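I passed! (And some thoughts on surviving a viva)

It's three weeks on and I still wake up at five in the morning convinced I've forgotten to fix a table in chapter four. I haven't. The thesis is in the library system, the form is signed, and I'm allowed to tick "Dr" on the dentist's website, which I did within the hour. But I promised a few people I'd write up how the last stretch went, so get a cup of tea, this is a long one.

For anyone new: I've spent the last six years, part time, working on how small towns get charged for shared water networks. Not a subject that gets you invited to parties. My main case was Podon, with a smaller comparison chapter on Nurlow, and the question was why two places with nearly the same pipes, the same rainfall and the same rules ended up with such different bills. The short answer is who sat in the room when the tariffs were set. The long answer is 90 thousand words and I wouldn't wish it on you.

My supervisor was Nicanor Alvarado, and if you're choosing a supervisor, choose one who answers emails. He didn't always answer them kindly. I once sent him a draft I was very proud of and got back two lines, the second of which was "where is the argument?" I sulked for a weekend and then cut 35 pages. He was right, annoyingly, and the chapter that came out the other end is the only one I can reread without wincing.

The viva itself was in May, at two in the afternoon, which is a terrible time. Too late to get it over with and too early to have a proper lunch beforehand. I ate half a banana and walked round the car park. My external was Birsen Tekin, whose work on regulators I'd been citing since my first year, so I was terrified of her – and she turned out to be lovely and also completely merciless. She opened by saying she'd enjoyed it, and then asked why I hadn't interviewed a single person from the meter-reading side. I had an answer ready for nearly everything except that.

So, things I'd say to anyone with theirs coming up.

Read your own thesis. I know! But I'd been looking at it in bits for so long that I had forgotten there was a whole section on bulk pricing in the middle. I read it start to finish over four evenings with a pack of sticky tabs and found 92 typos, two of them in the abstract.

Do a mock, and do it with somebody who doesn't know your topic. I did mine with a friend who teaches geography, and her questions were harder than the examiners'. "What does this mean for someone paying the bill?" floored me completely.

Take a pen that works. Mine didn't. Birsen lent me one and I walked off with it.

And when you don't know, say so. I spent a good five minutes trying to defend a bit of statistics I'd half understood in my second year, and I could hear myself getting faster and squeakier. In the end I just said I'd do it differently now, and they both nodded and wrote something down and we moved on.

It lasted a bit over two hours. They sent me out to the corridor for what felt like a month, called me back in, and said minor corrections. I cried, obviously. Nicanor shook my hand and then went off to teach a class.
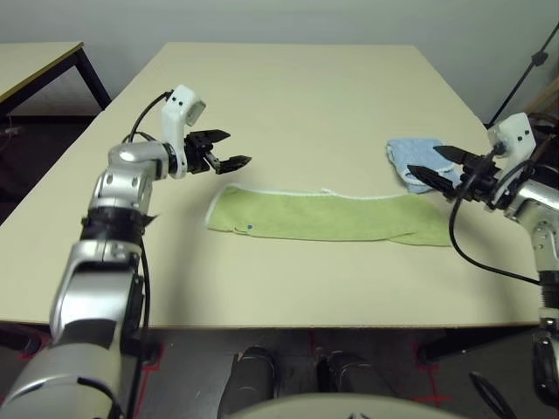
Two pieces of fabric on the table, robot arms reaching over.

The corrections were mostly small. A paragraph on the meter readers (fair enough), a clearer map of Podon, and some untangling of the statistics. The references took the longest, as I'd changed style halfway through in year three and never gone back. If you're just starting out, pick one and stick to it, please, for your own sake.

What now? Everyone asks, and I've got a stock reply about taking some time. The less polished version is that I've got a few months of part-time work with Fletar, helping them put together plain guides to water charges for local councils, and I've sent a paper proposal off for a workshop in Mendoza. If they take it I'll have to learn to explain tariffs in fifteen minutes, in a second language, with slides. My Spanish currently stretches to ordering breakfast.

I also want to do something with the Nurlow material, which got squashed down to one chapter and deserves better. There are boxes of council minutes in my spare room that I never used. My other half would quite like the spare room back, so that may decide the timing.

Thank you to everybody who commented on the last post, and especially to the reader who sent flapjacks. Next time I'll put up my viva question list, once I've typed it out from the back of the envelope.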